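Subject: Re: Shared kitchen at Urside, booking rules and fees
Date: March 20, 2024
From: Nernstead Community Facilities Office
To: urside-users list

On the shared kitchen, a list member wrote:

> The notice sent in January says the kitchen may be booked for
> 6 hours at a time. Does this include cleaning? Our group
> would also like to know if the deposit is still 807.

The booking period includes both setup and cleaning. Groups that need more time should book a second period when they submit the form. The deposit remains 807 and is returned after the kitchen has been inspected.

Requests to serve food in the main hall are handled separately. The form must list the dishes to be served and state whether they will be cooked on site or only reheated.

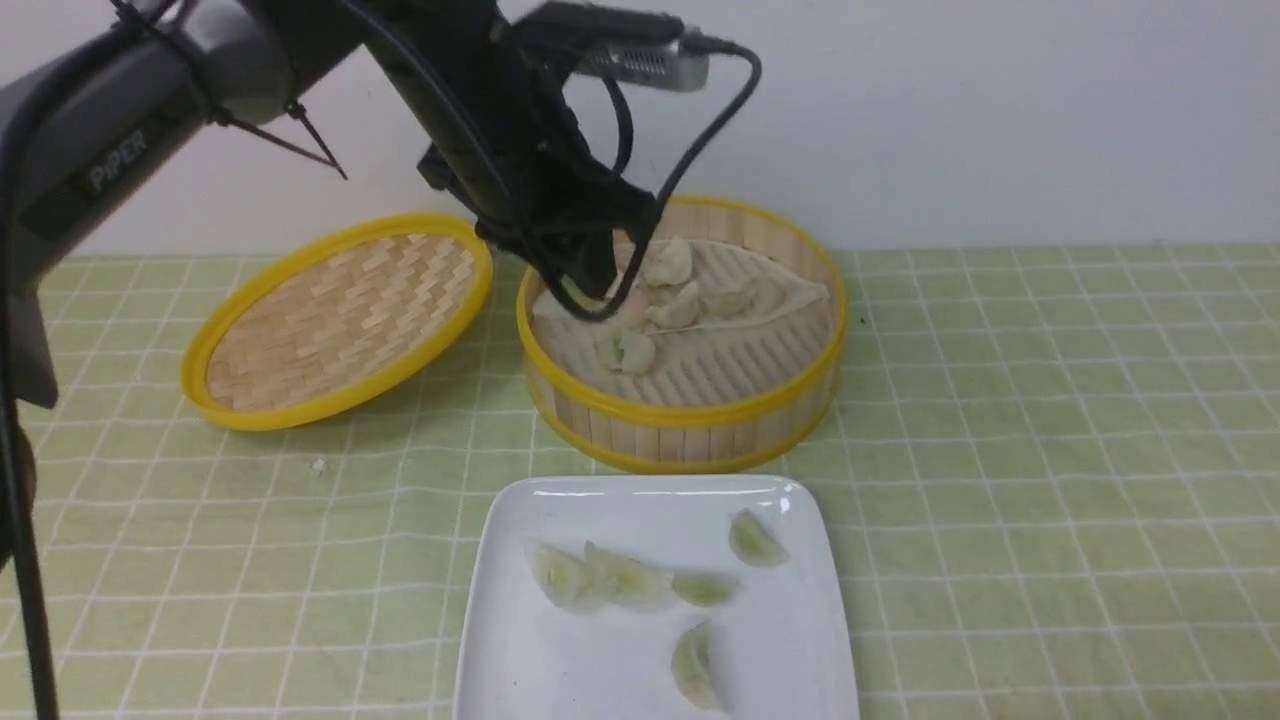

Groups using the Khamphan Room should note that its sink is closed until the drain has been replaced. Water may be drawn from the kitchen during this period. The contract for the work has been awarded to Vistevora at a price of 2342, against an approved limit of 3000.

Completed forms may be returned by reply to this office or left at the Urside front desk. Please do not send them to the full list, as they contain private telephone numbers.

Community Facilities Office
Nernstead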